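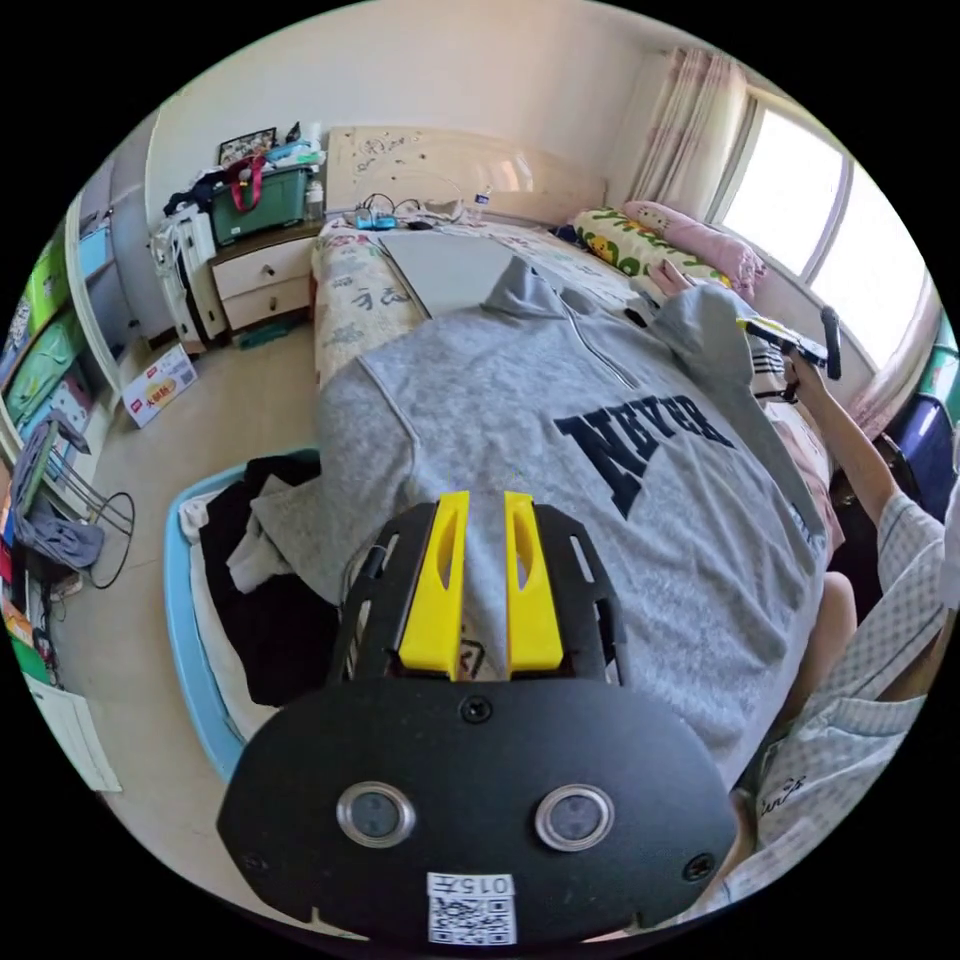
Gripper unit 015/1 over a gray hooded sweatshirt, garment handling task, bedroom site.

To: Skollason members, hand-held tools list
Subject: Re: Comparison of finger sets for garment tasks, second request for comments
From: King-fai Kwok

Dear colleagues,

Thank you for the replies received since the first notice. I am answering the message from the Langlois group in full on the list, as several other sites have raised the same points in private. The quoted text has been shortened, and the order of the questions has been kept.

> We have read the February summary and have difficulty with the comparison between the Prorno fingers and the Eltotitz fingers. The summary gives 388 recorded trials in total. It does not say how many were done with each set, nor whether the same operators used both. If one group of operators worked only with the Prorno set, the difference in grasp failures may say more about the operators than about the fingers.

The trials were not divided evenly. The Prorno set was used in 192 trials and the Eltotitz set in the remainder. All operators at the two home sites used both sets. At the laboratory site, two operators joined after the Prorno sessions had ended and therefore used the Eltotitz set only. Their trials are included in the total. I accept that this should have been stated, and the revised summary will give results with and without those two operators.

> The summary refers to "soft garments" as one class. In our own work a T-shirt and a lined jacket behave very differently. Could the class be broken down further?

It can. The original record sheets list the garment by type, and the single class was adopted only to keep the table to one page. The revised table will have separate rows for T-shirts, trousers, hooded sweatshirts, and socks. Members should be aware that the sweatshirt row is the one where the finger sets differ most. A hood and a zipper place thick and thin fabric close together, and the operator must often take hold of one layer while leaving another in place. The Prorno fingers tended to pick up both layers at the cuff. The Eltotitz fingers took the single layer more often but slipped more on the zipper tape. For T-shirts we found no difference that I would be willing to defend.

> We would like to know whether trials were done on a table or on a bed. Our operators report that grasping from a mattress is harder, as the surface gives way under the fingertips.

Both surfaces were used. The laboratory trials were done on a table with a fixed mat. The home trials were done on beds, with the household's own sheets and with the room left as it was. We agree with your operators. On a mattress, the usual habit of pressing down before closing the fingers pushes the garment into the bedding, and the sheet may be picked up along with it. Printed sheets also caused some trouble in later processing, as the edge of a garment is harder to find against a busy pattern. The surface was noted for each trial and will be added as a column.

> Finally, the two-lens housing. Our units lost calibration after the finger sets were changed. Was this seen elsewhere?

It was seen at one home site. The cause was the order in which the screws were tightened after the bracket had been removed. Changing the fingers alone does not require the bracket to come off, and operators are asked to leave it in place. Where it has been removed for any reason, the calibration sheet must be run again before the next session, and the result entered in the log under the number on the unit's label. Sessions recorded between a bracket change and a new calibration should be marked as doubtful. They should not be deleted. We found 39 such recordings in the February material and have set them apart; they are not part of the total given above.

I would add two points that were not raised by the Langlois group.

First, on operator comfort. Several operators reported a tired wrist toward the end of a long session, mostly when reaching to the far side of a bed. The present guidance allows a session of one hour without a break. I propose that this be shortened to forty minutes for work on beds, and left unchanged for work at a table. Sites that have already adopted shorter sessions are asked to say whether this affected their results.

Second, on the use of the free hand. Operators differ in how much they let the other hand help, for instance by holding a sleeve while the gripper takes the opposite side. The guidance is silent on this. In the February trials the free hand was permitted, but its use was not recorded. I suggest a simple yes or no entry on the record sheet, to be filled in by the operator at the end of each trial. A trial in which the free hand finishes the grasp should be entered as a failure of the finger set, whatever the final state of the garment.

The revised summary and the full record sheets will be placed in the shared archive under entry 2424. Members who are unable to open the archive may write to me directly for a copy. Comments on the session length and on the free hand entry should be sent to the list, so that all sites can see them before the next version of the guidance is prepared.

Requests for a loan of the Eltotitz fingers should go to the equipment desk at Skollason. Three sets are available at present, and each is lent with its own mounting screws. Please return the screws with the set.

With kind regards,

King-fai Kwok
Hand-held Tools Working Group
Skollason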